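Emley reading and workrooms: progress report to the Nurinik fund, November

Work on the second workroom is close to finished. The walls have been filled and painted white, and the light wooden tabletop is in against the back wall. We had allowed 454 for joinery and spent 354, as Longo let us have the top at trade price. We would like to move the difference to lighting, if the fund agrees.

Sockets were the main complaint in the last report. There is now a six-socket strip hung on the wall over the table, with its switch at the bottom, so the leads no longer have to come across from the door. It hangs from a hook for now - Cerno will fit a fixed one when they return to do the corridor.

Bookings stand at 18 for the month. Two were cancelled while the paint dried.

Still to do:
- fixed sockets and a cable clip down the wall
- a bin for bottles and caps, which get left on the table
- door closer, on order

The bottle bin is small but we have had several requests for it. We propose to put one in each room and pay for both out of sundries.

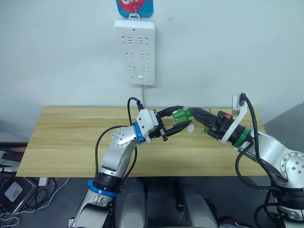 Comments (2)

Longo: Please keep the offcut from the top, it will make a shelf for the corridor.

Could the bins have lids? The one in the first room smells by the afternoon.

Related items
Emley corridor: works timetable
Booking a workroom
Nurinik fund: earlier reports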